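Can a robot do the fiddly jobs yet? A refurbisher gives her answer

10/25/18

Tracey Sugden has been taking computers apart for a living since she left college. She now runs the bench side at Hurnov, a firm in Blackburn that buys old office desktops, repairs what it can and sells them on to schools and small businesses. Last year the firm handled 346 machines in its busiest month. In April it began trying out robot arms on some of the work.

I asked her the question most people ask first. Has it replaced anyone?

"No," she said. "It hasn't replaced half of anyone. We've got the same five on the bench that we had before."

The job she would most like to hand over is memory. Most of the desktops that come in need modules taken out, tested and put back or swapped. A person who knows the case can do it in under a minute, and by the end of a shift their thumbs are sore.

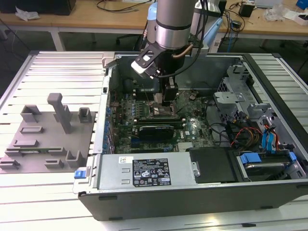

3 min read

"People see a computer with the side off and think it's tidy in there," Sugden said. "It isn't. You've got the power supply, the drive, ribbon cables, loose wires, and all of it sits at a different height. A hand goes round a cable without thinking about it. An arm has to be told the cable is there."

She keeps a list of what goes wrong, and it runs to 194 entries. A good number of them say the same thing: module not square in the slot. The part has to go in straight, the push has to be even, and the latches at the ends have to close. If one end goes down before the other, a person feels it and stops. The arm's software, which the firm calls Atis, is meant to feel it too.

"Some days it does," she said. "Then we get a different make of board and it's back to the start. The slots have moved, the latches are a different shape. We don't get 1,000 of the same computer. We get twelve of one, three of another and then something from a dentist's."

What about the processor? She pulled a face. Memory is forgiving by comparison, she said. With some sockets there are fine contacts that bend if anything touches them, and a bent one can mean the board is scrap. She lets new starters watch for a fortnight before they lift a processor, and she sees no reason to be softer on a machine.

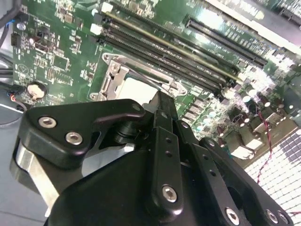

Close quarters: a gripper at the processor socket of a desktop motherboard.

I asked whether better cameras would settle it. Sugden said seeing was only part of the trouble. Bare metal gives off glare under the bench lights, and a gripper blocks a fair bit of its own view once it gets in close. "But you could give me perfect eyes and oven gloves and I'd still make a mess of it. It's the fingers that need to get better."

Holders have helped more than she expected. When a loose part is waiting in the same spot each time, the arm has one less thing to look for. Sasus, the supplier that prints them, has changed the shape several times at her request.

So which jobs would she trust it with today? Picking up a module from a holder, she said, and carrying it to where it's wanted. Holding something still while a person works on it. She would not leave it alone with a customer's computer.

She is no keener on the idea of one at home. Her sister wants a robot that can empty the dishwasher, and Sugden has told her to wait. "Every plate is in a different place and there's a fork down the side. It's the same problem we've got, with more breakages."

She doesn't think the trial has been a waste. Writing down every step for the arm made the firm look at how its own people worked, and two steps in the memory check have been dropped because they did nothing. The trial carries on until the spring. Her own target for it is modest: a full morning of memory swaps, on mixed machines, with a person at the next bench getting on with something else.

"If it manages that, I'll be pleased," she said. "I'll still check them."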